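Dellari Electric Steamer Pot

Small electric steamer with stainless steel basket and clear glass lid. For buns, dumplings, vegetables, eggs and fish fillets.

Price and stock: see your local Sornmont store page
Color: cream white
Delivery: 3 to 5 working days
Returns: 30 days, unused and in the original box

Product details

The Dellari is a countertop steamer for one or two people. Water goes in the base, the basket sits on top, and the lid goes over the basket. It runs on one knob. There is no app and no program list to learn.

The basket is stainless steel with small round holes across the whole floor, so steam comes up under all of the food and drips go back down into the water. It lifts out for washing. You can also use the base without the basket for soup, noodles or porridge.

There is a handle on each side of the base. Use both when you move the pot, and let it cool before you pour out the water. The handles stay cooler than the body but they do warm up after a long run. 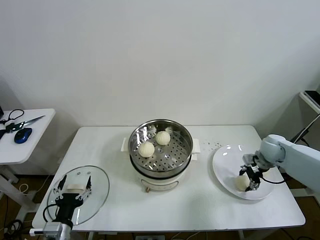
Dellari steamer with steamed buns in the basket. Plate not included.

Steaming times

Times are for a full water fill, starting from cold. Add a few minutes if the food comes straight from the freezer.

Plain buns, chilled: 14 minutes
Filled buns, frozen: 20 minutes
Eggs in the shell, firm: 14 minutes
Carrots, sliced: 20 minutes
Potatoes, small, whole: 30 minutes

Leave space between buns. They swell as they heat and will stick together if they touch. A square of baking paper under each one makes them easier to lift out. Cut the paper smaller than the basket floor so that steam can still get past it.

Lift the lid by the handle and tilt it away from you. Set it down flat, on a dry cloth if your table marks easily.

Specifications

Power: 1000 W
Basket: stainless steel, removable
Lid: clear glass with metal rim
Control: single knob, front of base
In the box: base, basket, lid, printed instructions

Care

Unplug the pot before cleaning. Wipe the base with a damp cloth and do not put it under the tap. The basket and lid can go in the dishwasher. If you have hard water, white scale will build up in the bottom of the base. Boil a mix of water and white vinegar in it once a month, pour it out, then boil plain water and pour that out too.

Customer notes

"I bought it in May for frozen buns and use it most mornings. Fourteen minutes is too long for the very small ones, so I turn it off at ten." Ratih Lumbantobing

"Good size for me. For a family you would be doing two rounds. The cord could be longer." Rohani Hidayat

Spare parts

Lids and baskets are sold separately. Parts from the Gulyás and Stanotus steamers do not fit this model. Orders for parts placed before noon on Monday go out the same day.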